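Unit 6. Learning from Demonstration: Multi-View Policies for Small-Object Placement
Course handout, revised Fri 23 February

6.1 Setup

The running case in this unit is a two-object task on the Vidis bench. The policy must pick up a small white block and place it on a round green lid. Both start on a dark gray mat taped to the tabletop. The mat fixes the workspace boundary and gives a low-glare background for segmentation. Block and lid poses are randomized within the mat before every episode. 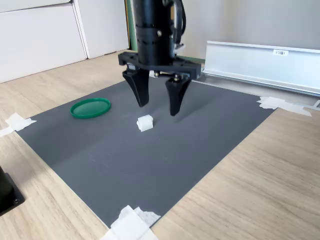
Figure 6.1. Gripper open above the block; lid to the left.

Demonstrations are collected by teleoperation and stored as synchronized image streams with joint positions and gripper width. The training set holds 1,000 demonstrations. A further 80 episodes are held out for evaluation and are never used for tuning.

6.2 Why a single fixed view is not enough

A fixed view gives the position of both objects relative to the mat. It is weak at the moment of grasp, when the fingers hide the contact region. Depth along the viewing axis is also poorly constrained. A height error of a few millimeters changes the image very little and decides whether the fingers close on the block or above it.
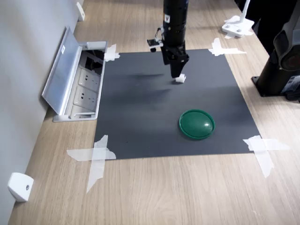

Figure 6.2. Block at the fingertips, seen from a higher viewpoint.

Note in Figure 6.2 how hard it is to say whether the block touches the mat. A network trained on this view alone has the same problem. In the Gonatow ablation, the fixed-view policy completed 56 of the 80 held-out episodes, and most failures came from closing the gripper too early.

6.3 Adding a gripper view

A wide-angle view along the fingers keeps both tips in a constant image position. The relative pose of fingertip and object can then be read almost directly from pixels. The cost is strong radial distortion and a large amount of irrelevant background — walls, fixtures, screens — that the encoder may latch onto.

Two treatments are compared in the lab:
(a) undistort with calibrated intrinsics, then crop;
(b) feed the raw circular image and rely on random crop and color augmentation.

Treatment (b) is the default in the Talline code base. Run each treatment with 3 seeds and report the spread as well as the mean.

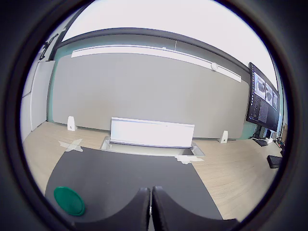
Toàn Từ objects that treatment (b) only looks competitive when the training and test rooms are the same, and that any comparison should include at least one session with the background changed. By that argument, the crop in (a) does most of the work and the undistortion matters little.

The objection is testable. Add a third condition, crop without undistortion, and evaluate all three on the Đào split, which was recorded in July against a different background.

6.4 Exercises

1. Derive the height error that produces a one-pixel shift in the fixed view, given the calibration file.
2. Plot gripper width against time for ten failed episodes. Mark the frame where closing begins.
3. Run the three conditions from 6.3 and submit the result table with the config files.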